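Peltmont long desk, white – review
Dorota Sikora, 25 Jan 2018 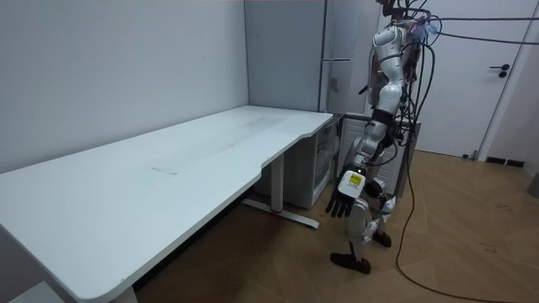

The Peltmont, with the shallow inward curve in the front edge near the right end.

Bought in November to replace two smaller tables. Delivery was in 4 boxes and assembly took 50 minutes with a cordless driver set to low torque. The holes lined up, apart from one at the rear rail that needed easing with a file.

The top is smooth and white, with a rounded front corner that is kinder to the hip than the square edge on the Le Roux I had before. The curve in the front edge is shallow. It suits a chair pulled in for typing but is too far to the right for my liking – a left-handed version would be welcome.

White shows marks. A faint grey smudge near the middle has stayed after a damp cloth; I have not tried anything stronger. Pencil comes off easily.

Stability is good. With a 45 kg load spread along the top I measured no sag worth recording. On a hard floor the feet slide if pushed from the end, so I have added felt-backed rubber pads from Plultholm.

No cable tray is supplied. The Droreo clip-on type fits the rear rail.

Score: 81 out of 100. Marks lost for the smudge and the missing tray.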